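The Counter Diet
By Kendra Grewal
August 2018

My mother kept one thing on her kitchen counter, a radio, and she moved it to wipe underneath it every night of her life. I did not inherit this. When we bought the house on Bargate I had 11 feet of white marble to fill and I filled it, happily, until there was a patch left big enough to butter toast on if you kept your elbows in.

So this summer I put the counter on a diet. My friend Lowri Harries talked me into it over the phone, and her method is very simple. Everything comes off. You wipe down the stone (oh, the crumbs), and then things go back one at a time, and each one has to tell you the last day you used it. If you have to think, it goes in a box in the garage until November.

I started at the sink, since the sink is where I stand the most and where I'm the least patient. The faucet I will defend to anyone. It's an oil-rubbed bronze one, it cost more than I told my husband Abelardo, and every guest we've had has said something nice about it. The knives got to stay close by too. I know people who swear by a magnet strip or a drawer insert, and I've tried the drawer. I cut my thumb in the drawer.

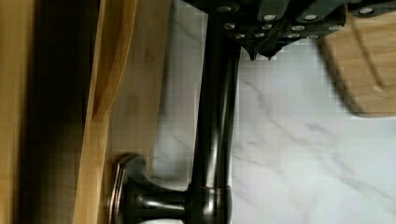 The dark faucet and the knife block, both excused from the diet.

Then came the appliances, and things got heated. Abelardo believes that a toaster oven makes a toaster unnecessary. I believe he has never been hungry at six in the morning! We went back and forth on it for most of a Saturday. I lugged the toaster out to the garage, lasted two breakfasts, and lugged it back in. A toaster oven makes very good toast if you have time to stand there and watch it, and I would like to be upstairs finding my other shoe.

Abelardo's condition was that the machines all had to live together at one end, and I'll admit he was right about that. Before, I had something plugged into every outlet along the wall and a cord lying across anything I wanted to chop. The end by the small faucet was the natural choice, as I never roll dough down there anyway. Now the black toaster sits right up against the big stainless oven like they're on speaking terms, and there's even a towel slung over the oven's corner.

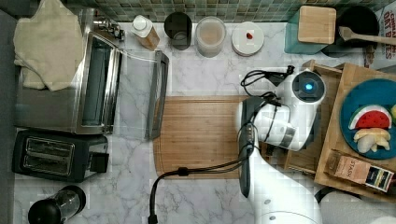
Canisters were my real weakness. I went through a spell of decanting everything I brought home, and I'd buy the jar first and work out what to put in it later, which is how you end up with a beautiful glass jar of barley and no plans for barley. Lowri's rule was brutal here. Only what I reach for while I'm cooking or making a hot drink could go along the backsplash, in a single row, and no standing anything in front of anything else. The teal box with the wooden lid made it through on looks alone (don't tell her), and so did the round black pot, which I love because the spatula lives in it and I can grab it without turning my head. Cereal was supposed to move to the pantry. You'll notice the Oat Bites are still up in the corner by the tiles.

What I got for all this was the middle. It's the first time since we moved in that a cutting board has had a permanent home on that counter, right in the center, and I cook differently with it there. I used to make dinner on a corner of the stove with an onion balanced on a plate. Last week my neighbor Javiera Alarcón came over and we made 2 pans of enchiladas side by side, talking the whole time, and I never had to move a thing out of her way.

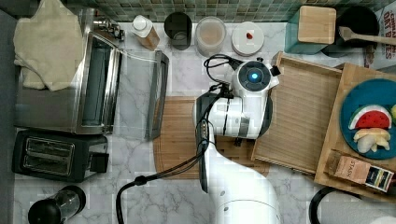
Trays are the one purchase I'd push on you, and I'd push hard. Something loose on a counter looks like you forgot it, and the same something on a tray looks like you meant it, even if you're the one who dumped it there on the way to the phone. I also move the whole business in one go when I wipe down. It does not make a person tidy, mind you. My box of Stash tea has settled onto the board at the right-hand end, and there's a toy slice of watermelon served up on the good teal plate. I've quit putting it away. It's cheerful, and it's the only fruit in this house that never goes soft.

The garage box is taped shut with the month written on the lid in marker. I've been out there once, for the lemon squeezer, and I taped it back up afterward. Lowri is flying in for Thanksgiving and she's already asked to be there when we open it.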